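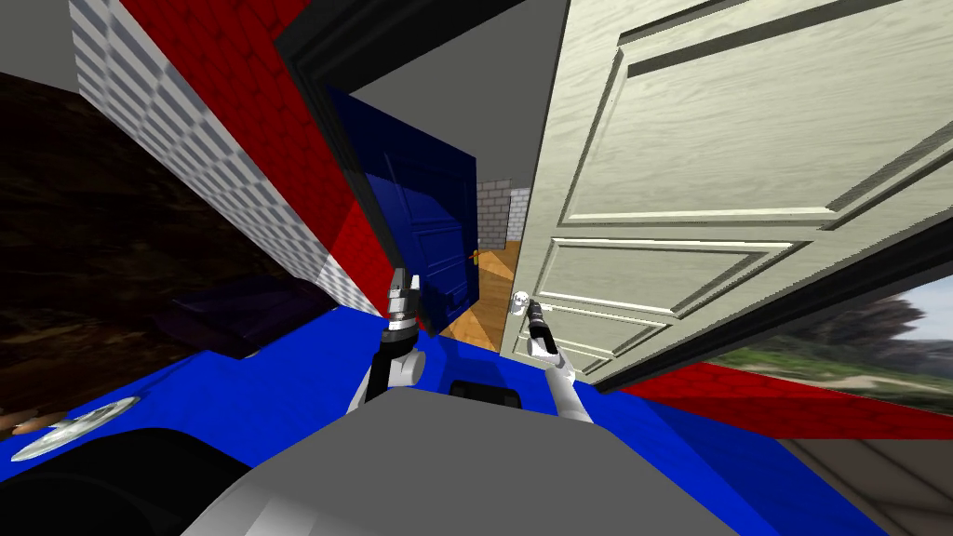

17/03/2022，Wumthorpe，二楼小房间

题目：给 Greker 的组合回测，第二轮。比特币在组合里到底占多少，多久调整一次，用哪一个时间的收盘价。

先写今天最重要的结果，免得我明天忘记：上一轮的结果不能用。原因是时间没有对齐，与比特币本身没有关系。下面慢慢写。我的中文写得比较慢，请同事们看到不通顺的句子时直接在旁边改，不用问我。

一、从哪里开始

上一轮我留下的文件夹里有两份价格表。一份是比特币的每日价格，从 Buner 下载，另一份是债券基金和股票基金的每日净值，从 Greker 的内部系统导出。比特币那一份有1,532行，每天一行，没有休息日。基金那一份行数少很多，因为周末和假期没有净值。

上一轮我把两份表按日期合并，没有净值的日子就用前一天的净值补上。看起来很合理。这样做以后，组合在周末只有比特币在动，其他部分是平的。计算每日波动率的时候，股票和债券多了很多个零，所以它们的波动率变小了，比特币和股票的相关系数也变小了。我们上一轮很高兴地写了“相关性低，分散效果明显”。这句话现在我用铅笔划掉了，原来的字还看得见，请不要擦。

今天的做法是反过来：只保留基金有净值的日子，比特币在周末的变化合并到下一个有净值的日子里。这样比特币的样本变少，可是每一行都是同一段时间的收益，可以比较。

改了以后，相关系数比上一轮高。高多少，我先不写数字，因为收盘时间的问题还没有解决（见第二节），现在写下来的数字一定会有人复制到报告里面去。

二、收盘时间

比特币没有收盘。Buner 的“每日价格”是协调世界时零点的价格。基金的净值是按照当地市场下午收市来计算的。两者之间差了好几个小时。平常的日子这几个小时没有什么，但是有大消息的日子，差别很大。昨天晚上美国宣布加息，就是一个好例子：消息在基金的净值计算以后才出来，比特币在同一个日期的那一行里已经有了反应，基金要到下一行才有。如果按日期简单合并，就好像比特币比股票早知道一天。

我以前在表里真的看到过这个现象，当时在本子上写了“比特币领先股票？值得研究”。不值得研究。是时区。

解决的办法有两个。

第一个办法是向 Buner 要小时数据，然后自己取和基金净值最接近的那一个小时。这个办法干净，可是小时数据要另外付费，而且我不知道他们的小时数据在最早的那一段是不是完整。

第二个办法是不用日收益，用周收益。一周之内差几个小时，影响就小了。缺点是样本更少，做移动平均的时候要重新想。

我上午先做了第二个办法，因为今天就可以做完。下午写邮件给 Buner 问小时数据的价格和起始日期。到写这一段的时候还没有回答。

三、比重

Greker 要我们比较两种比重：比特币占组合的2%，和占组合的4%。这两个数字是他们定的，我没有参加那次讨论。他们的客户最近常常问同一个问题：货币贬值的时候，应不应该拿一点加密货币来做保护。Greker 不想回答“应该”或者“不应该”，他们想给客户看一张表，表上写清楚放了这么多以后，最坏的时候会损失多少，平常的时候组合会变得多不安静。

“不安静”这个词是我自己用的，正式的报告里请写“波动率”。

今天用周收益跑了两种比重，Ekpo 没有报错。（给新来的同事：Ekpo 是我们自己的回测脚本，在共享盘的工具文件夹里，说明文件写得很旧，请看代码里的注释，不要看说明文件。）

观察到的东西，按我看到的次序写：

放小的那个比重，组合的波动率几乎看不出变化。把两条曲线画在一张图上，要放大才能分开。最大回撤的日期也没有变，还是那一次，2020年春天所有东西一起下跌的时候。

放大的那个比重，曲线分开了，主要在2020年底到2021年春天这一段。如果把这一段拿走，大的比重就没有什么好处，只有多出来的波动。我做了这个试验，把这一段整个删除以后再跑一次，结果和我担心的一样。所以整个“好处”来自很短的一段时间。这件事必须写进报告的正文，不可以放在脚注里。

另外，在2020年春天那次下跌里，比特币跌得比股票还多。如果客户以为它是保护，那么在那几周它没有保护任何人。当然那一次不是货币贬值，是大家都要现金。这两种情况要分开说。我们的数据里，真正高通胀的时间只有最近的这一段，而最近这一段比特币是往下走的。样本太短，我不敢说它对还是不对。 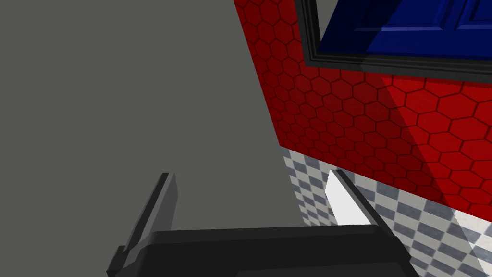 四、多久调整一次

上一轮只做了每月调整。这一次我加了每季度调整，还有“超过界限才调整”这一种。界限的意思是：当比特币的比重达到目标的两倍时就卖，低到目标的一半时就买，其他时间不动。

每月调整的问题是费用。比特币涨得快的时候，每个月都要卖一点，每一次都付手续费，还有税。税我没有放进去，因为每个客户不一样，Greker 说他们自己会在后面说明。我想请他们说得明显一点。

每季度调整在我们的数据里结果最平稳，但是我不太相信这个结果。我把季度的开始日往后移了一个月，结果就变了，而且变得不少。这说明所谓的“季度最好”有一部分是碰巧，刚好在高的地方卖了。以后凡是固定日期的调整，都要用几个不同的开始日各跑一次，把最好的和最坏的都写出来。我已经在 Ekpo 里加了一个参数来做这件事，名字叫 shift，单位是周。默认是零，所以旧的脚本不受影响。

“超过界限才调整”的次数很少，费用很低。缺点是比重可以在很长时间里高于目标，有的客户看到以后会不高兴，他同意的是一个小比重，打开账户一看却差不多是两倍。这是人的问题，和计算没有关系，不过 Greker 应该知道。

还有一点，关于手续费的假设。我用的是同一个费率，从头到尾不变。早期的真实费用应该比现在高，买卖价差也比现在大。我没有可靠的来源，所以没有改。先在这里记下来。

五、移动平均线

Greker 还问了一个问题：如果只在价格高于200日移动平均线的时候才持有比特币，低于的时候换成现金，结果会不会好一些。

这里有一个小陷阱，我花了一个多小时才看见。股票的移动平均线，天数说的是交易日。比特币每天都交易，所以同样的天数，在日历上短很多。如果用合并以后的表（只有基金有净值的日子），那么同样的数字又变成了交易日。两种算法得到的线不一样，买卖的日期也不一样，有时差几个星期。

我问自己，Greker 说的是哪一种？他们的信里没有写。行情网站上比特币的这条线，一般是用日历天算的，客户在手机上看到的也是那一条。所以我决定用原来那份完整的比特币表来算平均线，算完以后再把信号合并到基金的日子上。信号在当天的价格之后才知道，所以买卖放在下一行。上一轮我的信号和买卖在同一行，等于偷看了答案，这也是一个错误，已经改正。

还有，平均线需要一段数据来“预热”，表的最前面一段没有信号。上一轮在没有信号的时候默认持有。我改成默认不持有。两种都可以辩护，但是要写清楚。

结果：有了这条规则以后，大的下跌确实避开了一部分，代价是在横着走的时候来回买卖很多次，每一次都亏一点。把手续费放进去以后，和一直持有相比，优势变得很小。我没有看到足够的理由来推荐它。也没有看到理由来说它坏。

我又把天数往上和往下改了一些，看结果是不是稳定。曲线的形状差不多，最后的数字上下跳动。这种跳动比“有规则”和“没有规则”之间的差别还要大。我觉得这一句对 Greker 来说比任何一张图都有用。

六、数据里的怪事

记下来，以后不要再找一次。

Buner 的表里有一行重复，日期一样，价格不一样，差别很小。我保留了后面的一行，因为它带有“修订”的标记。已经把这件事写在给他们的邮件里。

有一天的成交量是零，价格和前一天完全相同。我怀疑是他们的系统停了，价格是补上去的。我和另外一个公开来源比较，那一天价格其实有变化。我们这里只用周收益，影响很小，先不处理。如果以后买了小时数据，这一天要特别看一下。

基金表里，债券基金在年底有一次分红，净值突然降低。上一轮我用的是没有调整过分红的净值，所以债券基金看起来比真实的差。今天换成了分红再投资的版本。这一点改了以后，不放比特币的基准组合变好了一些，于是比特币带来的“好处”又变小了一些。每改正一个错误，好处就小一点。我开始注意到这个规律，心里不太舒服，因为它说明上一轮的错误都偏向同一个方向。也许是因为当时看到好的结果就不再检查了。

从现在开始，好的结果和坏的结果检查的次数要一样多。我把这句话也写在 Ekpo 的代码最上面了，英文，请不要删。

日期格式：Greker 的导出文件是日在前、月在后，Buner 的是年在前。脚本读的时候已经写明格式。请不要用自动识别，每个月的前十二天它会把日和月弄反，而且不会报错。

七、稳定币的问题（没有做）

有同事建议，“换成现金”的那部分可以换成稳定币，这样不用离开交易平台，费用低，还可以拿利息。我想了想，决定这一轮不做。第一，那种利息的来源我看不懂，看不懂的东西我不想放在回测里当作没有风险的收益。第二，稳定币的价格在我们的数据里几乎是一条直线，回测当然会说它没有风险，可是一条直线只说明到今天为止没有发生事情。

如果 Greker 坚持要，我们可以单独做一个附录，并且假设某一天它不再是一比一，看组合损失多少。不要和主要的结果混在一起。

八、托管费

差一点忘了。基金有管理费，已经包括在净值里。比特币如果由别人保管，也有每年的费用，而我们的表里没有。这样比较不公平，对比特币太好了。Greker 说他们正在和两家保管公司谈，费率四月才会知道。我先在 Ekpo 里留了一个位置，现在填的是零，并且打印结果的时候会出现一行提醒“托管费未计入”。这行提醒很讨厌，每次都出来，我是故意的。

九、明天和以后

等 Buner 的回答。如果小时数据的起始日期晚于我们的表，就不买，继续用周收益。

用 shift 把所有固定日期的调整重新跑一遍，从零跑到十二周。晚上让机器自己跑，早上看。

给 Greker 写一封短信，说明上一轮的四个错误：补零、时区、信号同一行、分红。每个错误用一句话，不要解释太多。附上旧的图和新的图，放在一起，坐标轴要一样。上次的图坐标轴是自动的，所以小的比重那张看起来也很陡，有人误会了。

问 Greker，平均线要日历天还是交易日，请他们书面回答。

报告里的词：我在草稿里有时写“对冲”，有时写“保护”，有时写“分散”。这三个不是一回事。对冲应该是在另一样东西下跌的时候它上涨，我们的数据没有支持这个说法。分散只要求它们不完全一起动，这个勉强可以说。请看草稿的同事帮我找一找，凡是“对冲”都标出来，我们一个一个讨论。

文件放在共享盘，文件夹名字是 Greker 第二轮。上一轮的文件夹我没有删除，改名为“旧，不要用”，里面的图请不要再发给别人。

补记，晚上：Buner 回信了，只回答了价格，没有回答起始日期。重复的那一行他们承认是错误，说会在下一次更新时删除。我已经再问了一次起始日期。他们更新以后，行数会少一行，我们脚本里检查行数的那一句也要跟着改。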